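Workshop notebook, February, started a little after lunch

Picking this up from where Shanti left off on the previous page, mostly so that the bottle business is written down somewhere other than the back of an envelope. I have the envelope here and it will go in the recycling when I'm done, which feels fitting.

The short version is that we have been talking for weeks about how to sort and rinse the empties that come through the workshop, and every time we talk about it the pile under the sink gets a little bigger. Shanti Pal weighed the lot this morning on the kitchen scale and got 449 grams for the first bagful, caps included. I had guessed over 500, so I owe her a coffee. Plastic always looks as though it should weigh more than it does, and it takes up a shocking amount of room for what it is.

We went back and forth on crushing. My feeling is still that a bottle should go into the bin whole, with its cap screwed on, and get squashed later in the big sack by the door. Shanti would like them flattened first. She did a few by hand to show me, and they did go down nicely — but they sprang back while we were standing there chatting, and one of them popped so loudly that Behrouz came in from the other room to ask what we had broken. So whole bottles for now, and we can argue it again in the spring when it's warm enough to do the stomping outside.

Labels are another story. The paper ones come away after a soak if you are patient and leave them alone, which I am not and did not. The glued plastic sleeves from the Komero order are miserable and I ended up using my thumbnail, then a butter knife, then my thumbnail again. Behrouz Safavi says the Vostow cleaner softens the glue, and he may be right, but it leaves a smell on my hands that I can still pick up at supper, so I'd like to try plain warm water and dish soap properly before we open another can of it. I left 4 test bottles soaking in the gray tub. Please don't empty it! I know it looks like dirty dishwater.

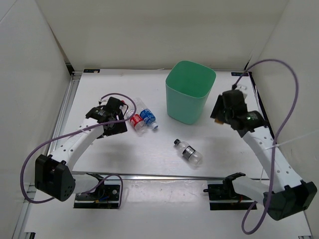

Bins, then, and I will try to keep my opinions to a page. The old Vahidi crate was far too deep for a table. You had to lean right over the side to see what was at the bottom, and whatever was at the bottom was usually something sticky. Something smaller suits bottles much better, and I have grown very fond of the mint-green one, which shows up cheerfully against the white tabletop and is easy to spot when I come looking for it from across the building with my hands full. Shanti wants to order more from Taltier in the same color. I'd be happy with that, provided we keep one color for plastic and don't start putting rags and tape ends in there as well, as happened with the crate.

Things to carry on with: a new sack for the hook by the door, a proper drying rack (the dish rack holds 7 if you are careful and fewer if you are me), and a look at those sleeves once they have had a night in the water. Behrouz is in before either of us tomorrow and has promised to poke at them with a spoon and write down what he finds under this entry. I've left him half a page.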